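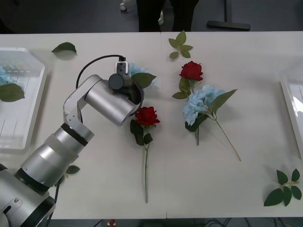
Artificial Stems: Layout Before Arranging

Notes on the faux flower stock at the Gerkdale workroom, kept by Nuria Alcaraz. The page covers two stem types, red rose and pale blue hydrangea, sorted on a long white table ahead of vase work.

Stems are laid flat, never stood in a bucket. A flat stem shows its full length, and bends near the base can be corrected by hand before cutting.

Red rose. Deep red bloom, tightly layered petals, dark green leaves grouped on the upper stem. The stem is long and thin. For a 6 inch vase, leave the leaves above the rim and shorten from the bottom only.

Pale blue hydrangea. Rounded head of small light blue florets, broad green leaf. The head takes up more room than the rose and should go in first. Florets crush under weight - store heads facing up, one layer per box.

Mixed group. A rose and a hydrangea laid overlapping give a quick check of color and head size. Set the rose slightly higher than the hydrangea and keep at least 3 inches between rose blooms.

Dust with a dry, soft brush. No water on the wired stems. Boxes are labeled by color and go back to the Pukville shelf on Friday.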